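Vametti Chart and Certification Desk: Frequently Asked Questions

Who runs the desk?
Weronika Żak handles submissions. Dougal MacRitchie handles label accounts and billing.

What counts as a unit?
One full track download counts as one unit. Streams are converted to units at the rate in force on the day of play. Previews and plays shorter than 30 seconds are not counted.

Do album sales count toward a single?
No. A track bought as part of an album counts toward the album only.

Are remixes combined with the original?
Yes, if the remix carries the same title and the same lead artist. Remixes credited to a different lead artist are tracked separately.

Can a label request an early review?
Yes. Use Form 65 and attach the distributor statement. Requests without a statement are returned unread.

Why did my total go down?
Returns and duplicate reports are removed in January. The last correction to the Steltatetti catalog removed 415 units across all titles.

How are ties on the weekly chart settled?
The title with the larger gain over the previous week is placed higher. If the gains are equal, both titles share the position and the next position is skipped.

Which file formats are accepted?
CSV and tab-delimited text. Spreadsheets are not accepted. Each row must contain the track code, territory, date and quantity.

Does an award transfer when a catalog is sold?
The award stays with the recording. The plaque record is updated to show the new label after both parties have signed the transfer sheet.
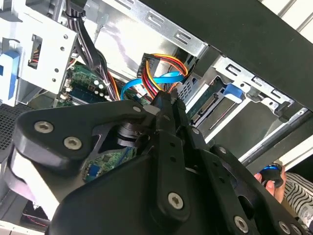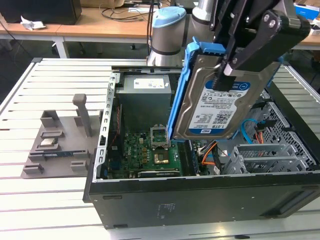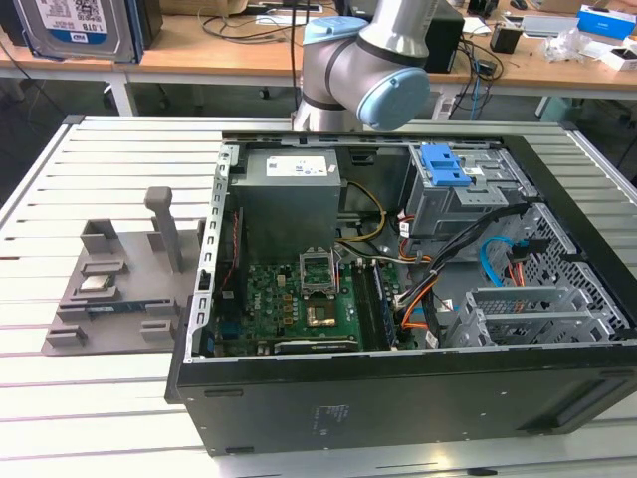 Issue 1064

Can a plaque be reordered?
Yes. Plaques are made by Adamczyk and ordered through the desk. The wording must match the certification record, including accents and punctuation.

How do I dispute a figure?
Write to Mahsa Mazandarani in the audit section. Give the track code, the chart week and the figure you believe is correct. The chart is not changed while a dispute is open.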